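I've got a soft spot for a table laid with hardly anything on it. One coloured plate, a bit of nice timber showing, and a couple of good things to eat. It takes me a few minutes before morning tea, and I get a silly amount of joy out of it every single time!

## What you'll need

- a light-coloured wooden table, wiped down
- one plate in a soft colour (pink, pale green, butter yellow)
- two things to go on the plate
- one or two bits to sit beside it, such as a cup or a small bowl

## 1. Clear the lot

Take everything off, including the fruit bowl and the mail. I used to shuffle things to one end and call it done, and it always looked like I'd been interrupted. Wipe along the grain with a damp cloth, then go over it with a dry tea towel.

## 2. Pick the plate first

Choose the plate before you choose the food. A pale wood is very forgiving, but I find white plates go a bit flat on it, while a light pink one looks gorgeous – warm without shouting. Go for a shallow rim if you have one. Deep rims are great for pasta, but they hide anything small from whoever's sitting down.

My friend Anneliese swears by dark blue on pine. Try it if your wood is more orange than beige.

## 3. Set it off centre

Put the plate down a little to one side of the middle. Dead centre can feel stiff, and it leaves you nowhere sensible for a cup. Skip the placemat too, unless the plate has a rough foot that could scratch. In that case a circle of felt underneath does the trick, and you won't see it once it's trimmed.

## 4. Stop at two

Two things on the plate, with a gap between them so some of the colour shows through. A biscuit and a mandarin, say, or a slice of banana bread and a few strawberries in a heap (I count a heap as one!). If people are still hungry, top it up later.
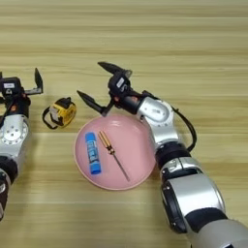
*Light pink plate straight on the pale wood, a touch left of centre, with two things on it.*

## 5. Add the side bits

Cups go where a hand will find them, clear of the rim. Leave the space between things uneven and let the grain fill it. Then sit in one of the chairs and have a look from there, as it can seem quite different from standing height.

For a bigger crowd, lay a second plate in the same colour further along the table and do steps three to five again. Cut flowers are lovely in March, but keep them short so you can all see each other.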